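July, early evening

Spent most of the day on the records request again. The county's answer came a little after lunch, as a download link that had to be clicked three times before it did anything. I asked in the spring for all letters and memos on the closing of the Brusau reading room, and for whatever the sheriff's office kept on the people who ran it. What I got is 424 pages. A good share of them are duplicates. The same memo shows up on page 12 and again near the end with different words blacked out, so if you put the two copies side by side you can read nearly all of it. I did that until my eyes hurt.

The memo says the reading room carried "foreign and unsuitable" magazines and that a deputy should stop in from time to time and write down titles. He did. His lists run on for months. He spelled Kindia, the little poetry quarterly, four different ways. He also noted the price of the coffee.

I sent Samah the page with the coffee on it and she called right back. She thinks we should appeal the withheld pages, and she's probably right. There are 10 of them, all under the same exemption, with no explanation past the code number. The appeal has to be in within 45 days of the letter. I wrote the deadline on the wall calendar and also on the back of the envelope, and then put the envelope somewhere and had to go find it.
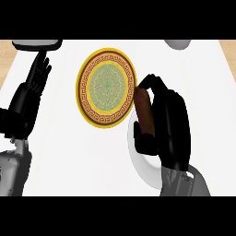 Don't appeal on the exemption alone, Ismail Metwally wrote back when I posted the question to the requesters' list. Say the search was too narrow as well, and name the offices they left out. Otherwise they will only look again at the pages they already found.

I hadn't thought of that. The cover letter says they searched the sheriff's files and the clerk's files. It doesn't mention the library board, and the library board paid the rent on the place. I started a list of offices and got as far as the board, the county attorney and the old Ivthorpe substation, which was folded into the main office at some point. I don't know where its papers went. Khadija might. I'll write to her tomorrow.

Ate standing up. Rice and the rest of the beans.

Afterward I tried a first draft of the appeal. It came out too angry, so I cut the second paragraph and it was shorter and fine. I still need the right way to cite the state law. Ratree lent me her Nic Giolla handbook last year and I gave it back, which I regret now - the chapter on fees was good too. The fee on this one was waived, at least. I had braced for a copying bill.

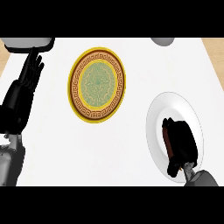
Plate with Greek-key border, July

There is one letter in the file I keep going back to. It's from Fatima Xaba to the board, one page, typed, asking for the room to stay open two evenings a week until a buyer could be found for the shelves. She doesn't argue about the magazines at all. Somebody wrote "no reply needed" across the top in pencil. I'd like to find out if she ever got an answer by some other road, a phone call maybe. Nothing in the pages says so.

Renamed all the files before quitting for the night, by date where there was one. The undated ones are in their own folder. Tomorrow the library board, then Khadija, then the laundry.

3 comments | 2 shares
Contact | Copyright the author | Back to top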